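Desk testers wanted at Windness

We make desks, and we'd love your help with the next one! It has a long white top with a gentle curve cut into the front edge, and we want to hear from people who sit (or stand) at a desk most of the day. Writers, students, bookkeepers, model builders, come on in. You'll spend a morning working on your own stuff, then tell us what you liked and what bugged you. No experience needed, just opinions, and the pickier the better.

We ran our first group in April and had a great time. Lunch is on us, and parking is free behind the building.

To sign up, call Sinéad Quinlan at extension 329 by May 6, 2021, and tell her what you usually keep on your desk.
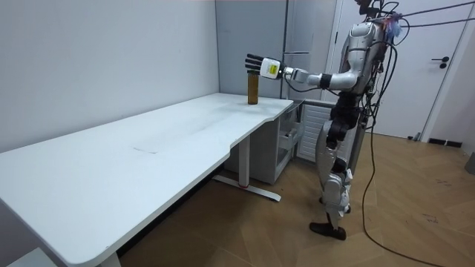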